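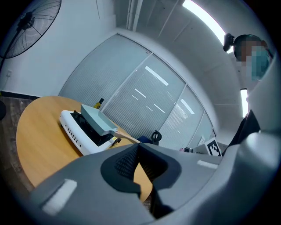 Hot pot at home needs one burner, one wide pot and a table everyone can reach. The food is easy. Most of the work is in the setup, and if you do that part in the right order you can sit down and stay seated for the whole meal.

These instructions are for four people using a portable gas stove that takes a butane canister.

## What you need

- A portable gas stove and two canisters
- A wide, shallow pot, no wider than the stove maker allows
- 2000 ml of broth in the pot, plus another litre kept hot in the kitchen
- A ladle, a slotted spoon and two pairs of long chopsticks for raw food only
- Small bowls for dipping sauce

I buy sliced meat from the freezer case at Prokdale and everything else from the Vamulau market on the morning of the dinner. Greens don't keep well once they've been washed and cut.

## Setting up the table

1. Pick a table where everybody sits the same distance from the pot. A round one works best. On a long table the people at the ends end up passing bowls all night.
2. Put the stove directly on the table or on a flat tile. Skip the tablecloth. Cloth slides, and a corner of it can get under the stove and tilt it.
3. Check above you. Move hanging lamps with paper shades, and keep curtains well clear.
4. Open a window. You are burning gas indoors, and this step is not optional even in winter.
5. Turn the knob to off, then seat the canister with its notch lined up the way your stove's manual shows. Push the lever down. If you smell gas or hear a hiss, release the lever and take the canister outside.
6. Light the stove once before the pot goes on. The flame should be blue and even all the way around.

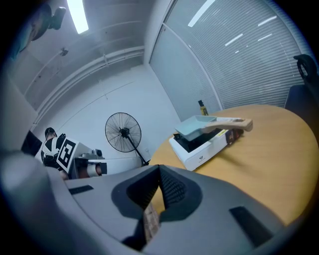

## Making the broth

Start this two hours ahead in the kitchen, on your regular range. Don't use up a canister simmering bones.

Put chicken backs or pork neck bones in a stockpot and cover with 3000 ml of cold water. Bring it up slowly and skim off the foam. Add a thumb of sliced ginger, four scallions and a small onion cut in half, skin on. Simmer with the lid tilted, then strain and salt it lightly. It should taste a little weak at this point - the meat and mushrooms will build it up as you eat. Top up from the kitchen if you come up short.

If you like it spicy, fry a spoonful of Chaiyaporn chili paste in oil for one minute and stir it into the strained broth. Huguette Hawthorne, who taught me most of this, makes hers plain and leaves the paste on the side so the kids can eat too.

## Preparing the plates

Keep raw meat on its own plate, away from anything that will be eaten uncooked. Slice firm tofu thick or it falls apart. Cut daikon and carrot thin. Soak glass noodles in cool water for 30 minutes and drain them.

Meat should come out of the refrigerator last, after the broth is on the stove and boiling.

## Cooking order

1. Daikon, carrot and dried mushrooms go in first. They take the longest and they flavor the pot.
2. Add tofu and fish balls once the broth is back to a boil.
3. Cook meat a few slices at a time and take it out when no pink is left.
4. Leafy greens go in for under a minute.
5. Noodles go in at the end. They drink up broth, so add a ladle or two from the kitchen before you drop them in.

Keep the broth at a steady boil whenever raw meat is in it. Between rounds you can turn the flame down.

## Changing the canister

When the flame drops and won't come back up, turn the knob to off and lift the pot onto a trivet. Let the stove cool for a few minutes, release the empty and fit the new one. Never swap canisters with the flame lit or with another burner going nearby.

## Afterward

Take the canister out before you put the stove away, even if it's half full, and put the cap back on. Store it somewhere cool and dry. Wipe the drip tray with dish soap while it's still a little warm - dried broth is much harder to get off.

Leftover broth can be strained, cooled and refrigerated for up to two days. Boil it again before using. It makes good rice porridge.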